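# Verkport Building Users – notes of the meeting held 24th December

Present: two from the ground floor, three from upstairs, one from the Nurside office. Apologies from the Swati workshop.

**1. Last minutes**

Agreed, with one correction. The replacement blind was for the back stairs window and should not have been listed under the kitchen.

**2. Heating**

The timer is still an hour out. The landlord's agent has been told twice and has now promised a visit in February. Until then the ground floor will switch the heating on by hand in the mornings. Portable heaters are not to be left on in the corridor.

**3. Bottles and bins**

Most of the meeting went on this. The waste contractor, Lorkeo, charged us £190 in the last quarter for mixed loads, where recycling and general rubbish had gone in together. The full bill for the year is £1036. Upstairs felt the extra charge should be shared equally. The ground floor disagreed, and it was left that the charge will be split by number of desks, as the cleaning is.

Points agreed:

- Drinks bottles go in the blue sacks by the back door. Empty them in the sink first and squash them if you can.
- Cans go in with the bottles. Lorkeo takes both in the same sack.
- Round bins are for general rubbish and must have a clear liner, folded well over the rim so that it does not slip down inside.
- Nothing is to be left on the floor overnight, on any floor of the building.

Bottles on the white tiles, and the round bin with its liner: 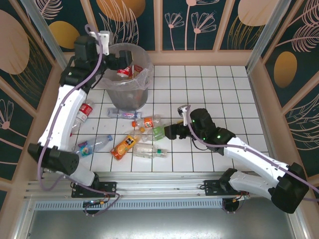
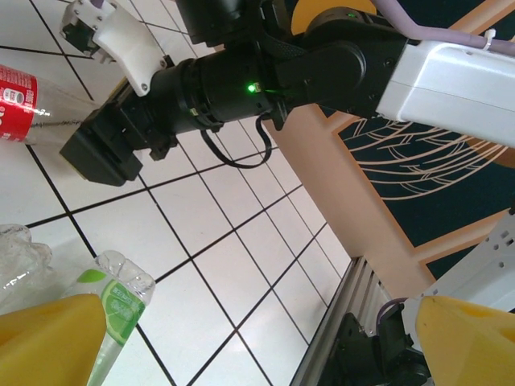
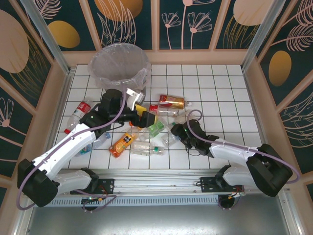
We have 33 clear liners left in the cupboard under the stairs. Nurside will order another box of 40 and add the cost to the shared account. The black sacks are to be used up in the yard only, as Lorkeo will not take them from inside the building if they can't see what is in them.

There was a question about labels and caps. Labels can stay on. Caps should be screwed back on after squashing – the loose ones fall through the sacks and end up in the yard drain.

A second round bin for the upstairs landing was discussed. It would have to stand clear of the fire door. Upstairs will measure the space and bring a price to the next meeting.

**4. Kitchen**

The fridge was cleared out last week. Anything without a name on it went. The dishwasher filter needs doing monthly and a sheet has been put up inside the cupboard door for people to sign. The cold tap drips and a new washer has been bought but not fitted.

**5. Keys**

One back door key is still missing. If it has not turned up by the next meeting the lock will be changed and the cost put to the shared account.

**6. Any other business**

The post is to be sorted by whoever opens up. Parcels for Swati can be left on the shelf inside the side door.

Next meeting in February, upstairs, once the agent has given a date for the heating.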